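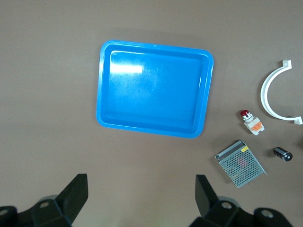 How long does it take for a parcel to reach me?
Orders placed before noon leave our Steltuddale shop the same day. Most arrive in 2 working days. Deliveries to the islands take longer, and the carrier sets that schedule.

By Imke Harms, updated in July

Do you sell seed by weight?
Beans and peas, yes. Everything else comes in packets. The packet size is printed under the variety name in the catalog.

How should I store seed I don't use this year?
Fold the packet shut, put it in a jar with a lid, and keep the jar somewhere cool and dark. Onion and parsnip seed is best bought fresh each spring.

What is the difference between Zivorden and Fludano lettuce?
Zivorden is a loose-leaf type and stands well in summer. Fludano makes a tight head and should be sown by April. Both are open-pollinated, so you can save your own.

Can I return seed?
Unopened packets can come back within the season. Write your order number on the slip. We don't refund postage.

My tomatoes didn't come up. What now?
Check the soil temperature first. If it was warm enough and nothing showed after three weeks, email us the lot number. Lot 931 of Diekmann was replaced for everyone who asked.

Is there a minimum order?
No.

Comments

Petra W.: Does the Diekmann replacement still apply if I bought in person?

Imke Harms: Yes, bring the packet.

oldgarden: Fludano bolted on me in May. Sowed too late I guess.

This site uses cookies to remember your basket. Accept | Settings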